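Clutcombe Cloth Handling: teleoperated demonstrations

Summary

Demonstrations of cloth handling on a two-arm tabletop station, recorded by remote control at the Brengate site. Intended for imitation learning. The set covers picking, spreading and folding of small garments and household cloths. No scripted or autonomous motion is included.

Setup

Both arms are mounted at the far side of a table and reach toward the operator. The table is covered with a yellow cloth, clamped to the table. Fold creases in the cover were left in. Left and right in all field names refer to the robot's own left and right, so they are swapped in the overhead view.

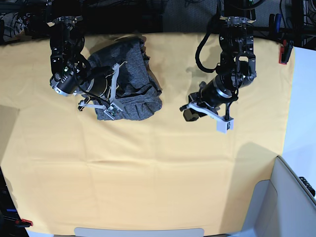 Overhead view: right gripper on a dark gray garment, left gripper clear of it.

Recording

The operator drives both arms through a pair of hand-held leader arms. Joint positions, gripper openings and video are logged at 20 Hz with a shared clock. Each session uses 2 operators who trade places between batches. An episode starts when the operator presses the pedal and ends when they release it. Pauses inside an episode are kept.

Wrist views are stored unrectified. Expect the fingers to cover part of the contact area, especially on soft items with a thick nap.
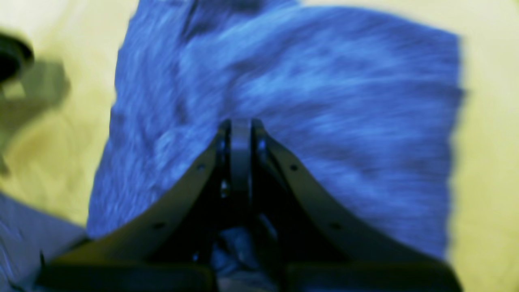 Regrasps are common and are labeled as such. A regrasp is logged whenever a gripper opens and closes again on the same item without finishing the step. Labels were added by hand in the Fivham annotation tool and checked once.

Fields

episode_id: string
task: one of 4 values (pick, spread, fold, place)
joint_pos: both arms, radians
gripper: both sides, 0 closed to 1 open
regrasp: true or false, per step

Known issues

Episodes from January have a wrist video delay of 4 ticks. Use the offset file in the Swanson loader or drop them. Lighting changes through the day and was not corrected. Gripper opening is the commanded value; there is no force reading.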